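Workshop tips: getting a gripper to pick up awkward things (the software side)

Welcome back to the shop page! Last time I went on about keeping your cables tidy, and quite a few of you wrote in to say fine, lovely, but my arm still can't pick up anything that isn't a block. So these are the tips I give people when they drag their home robot project over to my bench. Nearly all of them are about the software, and most of them cost nothing but an evening.

I run everything in simulation first. My planner is a small thing called Stenon that Ramil Macaraeg and I have been patching together since September, and it talks to the same controller code in the simulator and on the bench. If you use something else, great, the tips carry over.

Start with the ugly object

Everybody starts with a cube. I did too, and I spent weeks feeling clever. Then I dropped in a big lumpy shell model and the whole grasp scorer fell over in a heap. Now the shell goes in on day one. If your code can give you a sensible answer on that, the mugs and boxes are a vacation.

What makes it so useful is that it's awkward in several ways at once. One side is a rounded bowl, the other is a rugged bit that sticks out sideways, and the surface is full of pits. A scorer that only looks at surface normals will find a "perfect" flat spot inside some tiny hole and send the finger after it. Mine did that 847 times in one overnight batch (yes, I kept the log, and yes, it's taped up over the vise).

Smooth for planning, rough for checking

Keep two versions of every mesh. The first is a simplified one, with the little pits filled in, and that's what the planner uses to come up with grasp ideas. The second is the detailed one, and you only bring it out for the last collision check. I brought mine down to 3,000 triangles for planning and I honestly can't tell the difference in the grasps it suggests, except that I get them before my coffee's cold.

One warning – don't just wrap the thing in a convex hull and call it done. A hull over a bowl with a piece sticking off the side fills in all the space underneath, and that's often exactly where a finger wants to go. Split it into a few convex pieces instead. Edith Cusi, who got me into all this, uses one piece for each part she could name out loud to a kid: the bowl, the sticking-out bit, the lip. I've stolen that rule completely.

Check the open fingers before you check the closed ones

This one caught me for ages. I was testing whether the closed grasp was any good and never asked whether the gripper could get there with its fingers open. Open fingers take up a lot of room! The outer links swing wide, well past the pads, and they'll clip whatever is sitting nearby while the pads themselves look perfectly fine.

So my order now goes like this:

Open the gripper all the way in the planner and place it at the pre-grasp pose.
Check every link against everything in the scene, outer links included.
Move in a straight line to the grasp pose and check again along the way.
Only then close the fingers and score the contact.

It feels backward to leave the scoring for last, but it throws out the hopeless ideas cheaply and the slow part has much less to chew on.

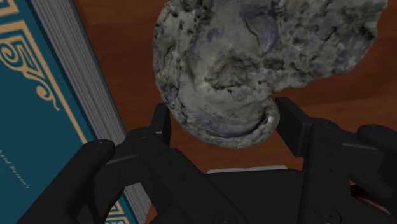

Open fingers on either side of the bowl, with the teal book close by on the left.

Put clutter in on purpose

See how the outer link on the left overlaps the book in that view? From one camera you can't tell whether that's a near miss or plenty of clearance, and your perception code can't either. It needs depth, or a second viewpoint, or both. I put a thick book next to the target in most of my test setups now for that very reason. Books are wonderful clutter. They've got a flat cover, a long straight edge and a block of pages with lots of fine lines that drives edge detectors up the wall.

If your segmentation keeps gluing the target to its neighbor, try these before you go retraining anything:

Look at the depth jump between the two and ignore color for a minute.
Take the table plane out first, then cluster whatever is left over.
Move the camera a hand's width to one side and see if the answer changes. If it does, average a few views.

That middle one fixed more for me than anything else. Wood grain is sneaky stuff. Mine is a warm brown with darker streaks, and an early version of my detector was quite sure the streaks were objects.

Mind the gripper in its own picture

A black gripper takes up a big piece of the view and it will happily block the lower part of whatever you're reaching for. Mask it out! You know the joint angles, you've got the model, so render the gripper's outline and cut those pixels before anything else touches the image. Grow the mask by a couple of pixels too, or you'll get a thin dark fringe that turns up as a mystery object stuck to your target. Mebrat Jemal wrote to say she chased one of those for a whole weekend. Same here, Mebrat.

And when the object runs out of the top of the view, don't let the code make up the rest. I flag any mask that touches the image border and have the planner back the camera off and look again. It's slow but it beats guessing where a shape ends.

Closing speed and when to stop

For lumpy things I close in 2 stages. Fast until the pads are nearly there, then slow until the force reading comes up. Don't stop on the first bump. On a crusty surface the first bump may be one little nub touching one corner of the pad, and the object will pivot as soon as you lift. I wait for the reading to hold steady for 50 milliseconds on both fingers, then lift a tiny bit, pause, and compare the pose with what it was before. If it has rotated, down it goes and we try the next candidate.

Keep the next few candidates in a list, by the way. My first version threw them all away after picking the winner and had to plan from scratch each time. So silly.

Little odds and ends

Save the random seed with every run. You will want it.

Name your scenes after what's in them. "shell_book_left" is a lot more help in a month than "test_final_new".

Shake the friction number up and down a bit between runs. A grasp that only works at one friction value isn't one I'd want to try on the bench.

Change the lighting too, if your simulator lets you. Deep shadows under a curled edge look an awful lot like a hole to a perception model that's only seen even light.

Draw the finger pads in bright colors in your debug view, even if the real ones are black. Saves so much squinting.

Reader mail

Saeed Naseri asks whether he should plan for the rim or for the sticking-out part on something shaped like this. I'd go around the bowl, low down, one finger on each side, if there's clearance above the table. The rugged part is tempting but it's all lumps, and you're holding the thing a long way from its middle. Let the planner try both and look at how far each grasp is from the center of mass.

Lenuța Bratu wants to know if she needs a fancy graphics card for any of this. For the planning, no, mine runs on an old desktop with the side panel off. For rendering lots of training pictures it does help, though you can leave it going overnight and get there in the end.

Next time: calibrating a wrist camera with a printed checkerboard and a cookie sheet. Bring the cookie sheet with the flattest bottom you own.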